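Zisis 40 Peel-and-Stick Tile Set, reviewed after one kitchen table and one shelf
Posted 29/01/2019

I bought the Zisis set to redo the top of an old table that had water rings and a burn mark on it. Sanding it down was an option, but the top is thin and I have gone through a thin top before. The tiles cost less than a new table and can be put on in a day. I put them down in September and have eaten off them most days since then, which is long enough to say how they hold up.

What you get

The box holds 40 square tiles, a plastic squeegee, a paper layout sheet and a small sample pack of the edge trim. You do not get a knife, and you will need one. The tiles come in mixed shades of a single color family, and you choose the family when you order. There are 3 of them: blue, sand and gray. I ordered blue. The maker does not tell you how many of each shade will be in the box, and my set leaned toward the lighter end. If you want a strict checkerboard, lay everything out on the floor before you peel anything. I went for a random layout and had enough to work with.

The tiles are thicker than shelf liner and thinner than vinyl flooring. They bend around a finger without creasing. The backing paper is scored down the middle, so you can stick half the tile and then pull the rest of the paper away. I would not want to do this job with tiles that lacked that score line.

Putting them down

The instructions say to wash the surface, let it dry overnight, and start from the center. I followed them on the table and skipped the overnight wait on the shelf. Two tiles on the shelf lifted at the corners within a week. The ones on the table have stayed flat.

The adhesive lets you lift and reset a tile for a few minutes. After that it grabs hard. I tried to move one the next morning and it stretched out of square, so that one went in the trash. Keep a spare or two if your layout allows it.

Cutting is easy in a straight line. A fresh blade and a metal ruler will do it in two passes. Curves take longer. My tabletop has rounded corners, and I ended up leaving the tiles long and trimming them from underneath with the table turned on its top. If I did another one I would make a cardboard template first.

The seams are tight if your first row is straight. Mine wandered a little by the far side, and I had to shave a sliver off the last row to make it fit. It shows only if you look along the table at a low angle.

The edge trim

The trim is sold separately, apart from the sample pack, and it is the weak part of the system. It is a stiff strip with the same adhesive as the tiles, and it does not like bends. Warming it with a hair dryer helped. I also tried a length of Shearer edge banding on the shelf, which is made for raw board and needs an iron. It held better and looked neater, though it comes in fewer colors. 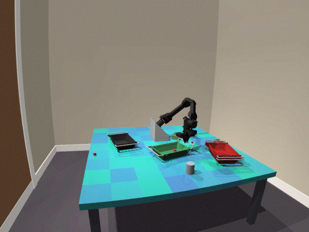
Cleaning and wear

Crumbs collect in the seams for the first few weeks and then seem to do so less. A damp cloth takes care of most spills. Coffee left overnight came off with dish soap. Tomato sauce left a faint mark on one of the pale tiles that has not gone away.

The surface has a light texture that hides small scratches. A plate dragged across it leaves no mark. A fork dropped tines first did leave one. I have used a trivet under every hot pan, as the box says to do, so I cannot tell you what heat does to it.

Compared with the Lernwood film

Before this I used the Lernwood roll on a desk. The film is cheaper and goes on faster if you have a second person to hold the end. It also traps air, and when one spot gets damaged the whole sheet has to come off. With the tiles I can replace a single square. For a desk I would still buy the film. For a table that gets food on it every day, I would pay for the tiles.

Verdict

Good tiles, poor trim. I would buy the set again and use a different edge. The shelf is due to be redone next, this time with the overnight wait.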